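3.2 Collecting the demonstrations

Before we describe the learning method itself, we would like to spend a little time on how the examples were gathered, as we have come to think that this part of the work shaped our results more than any setting in the network. Readers who only want the training recipe can safely skip ahead to Section 4, although we hope a few will stay with us.

All demonstrations were recorded by two operators, Shakuntala Kanaujia and Hemant Thakur, who steered the arm by hand controller while our recording software, Cluvura, saved the camera streams together with the joint positions and the opening of the gripper. The wrist view matters a great deal during the approach, when the operator has to judge how the open fingers will meet a part, and both operators told us that they gradually stopped looking at anything else once the hand was close to the table. The parts and containers carry printed square markers. We use these to recover poses after the fact, for checking and for sorting the recordings, and they are never given to the policy as a separate input. 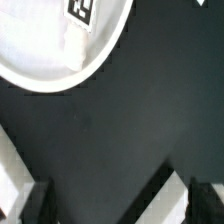
How much practice did an operator need before the recordings were good enough to keep? Each of them spent 8 sessions on practice runs that were thrown away, and by the end of those sessions their motions had become smooth enough that we could no longer tell from the speed curves who was driving.

We were stricter about keeping and discarding than we had planned to be. In our first round, which we call Flirnine in the released files, we kept everything that ended with the part in its place, however it got there. This gave us a pleasantly large pile of 1359 recordings and a policy that dithered. It would come down toward a part, stop a little short, wander off to one side, and come down again, very much like a person who is thinking about lunch. When we went back through the recordings we found the same little pauses there, put in by operators who were waiting for the view to catch up or who had simply changed their minds. The policy had learned them faithfully, and we can hardly blame it.

For the second round, named Bonerier, we therefore asked the operators to decide on the whole motion before touching the controller, and to mark a recording as bad themselves, right away, if they had hesitated. Hemant Thakur suggested that the marking be a single button with no menu behind it, and this small change made the habit stick. We froze the set on 16/11/2020 with 717 recordings that both operators were happy to stand behind. It is close to half the size of the first, and it trained a noticeably steadier policy under the same settings.

A word about the layout of the table is in order too. We did not want the learner to memorize one arrangement, so parts were set down again by hand between recordings, sometimes standing, sometimes on their side, and sometimes resting on or in one of the containers. The operators drew a card from a shuffled deck to choose the starting layout. The deck held 29 cards, and we kept drawing without putting cards back until it ran out, so that no layout could be quietly favored.
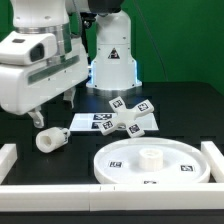
Figure 3. Parts and containers within the white border bars. The cross-shaped part rests on the flat tray, the hollow peg lies on its side at the left, and the round dish with its central post is at the lower right.

We had at first considered letting a script place the parts at random positions, as was done in our earlier Charbonneau study, but the script had a fondness for layouts that no person would ever produce, and it could not lay a part across the edge of another. Setting things down by hand is slower, and it does bring in the tastes of whoever is doing it. Shakuntala Kanaujia, for instance, is left-handed, and when we plotted the starting poses in January we could see a mild lean in her half of the data. We left it as it was, and we report results for each operator's half separately in Section 5 so that readers may judge for themselves how much it matters.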